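Old Computers: What We Take, and What Changes in July

The repair room at the Luneck library will accept desktop computers again starting in July. We stopped taking them last winter when the back shelves filled up, and people have been asking at the desk ever since. The shelves are clear now, and Okafor Recycling has agreed to pick up twice a month, so we shouldn't run out of room a second time.

Last year the library passed along 1,777 pounds of electronics. Most of that weight was printers and old monitors. Very little of it could be used again. Desktops are different. A tower that feels slow at home often needs more memory and a new drive, and then it is fine for email, schoolwork and paying bills.

Please note the following before you bring one in.

We take towers of any brand, with or without a power cord. We do not take laptops with swollen batteries. Those go to the Clolgate transfer station, which has a separate bin for them next to the scale house. Monitors are still a no. So are printers, even new ones.

Copy off anything you want to keep. We remove the drive from every machine and wipe it, and we can't go back and look for family pictures afterward. If you would like to keep the drive, tell us at drop-off and we will take it out while you wait. It takes a few minutes.

Leave the rest of the parts in. Last year several towers came in with the memory already pulled, and buying replacements used up most of our small parts budget. Machines need at least 4 gigabytes to be worth setting up, and we try to send them out with 16.

Finished computers go first to families on the school list, then to anyone with a Luneck or Zallitz library card. There is a limit of 2 per household. The sign-up sheet is at the front desk, and you do not have to give a reason for asking.

The evening repair class will also start up again. It covers opening a case, finding the memory slots, cleaning out dust and putting in a drive. No experience is needed. Class begins at 6:30 p.m. in the lower level, and the side door will be unlocked until 7.
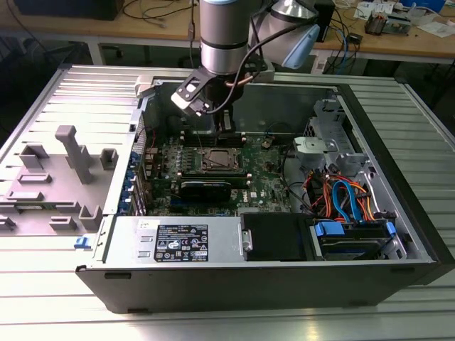

Bit-na Gil wrote to ask whether the class could spend more time on choosing used parts, as she had bought memory online that didn't fit her computer and the seller wouldn't take it back. We will add this to the second session. Bring the model number of your computer if you have it.

Soon-im Ki is keeping the class list. Leave your name and phone number for her at the desk, or call during regular library hours.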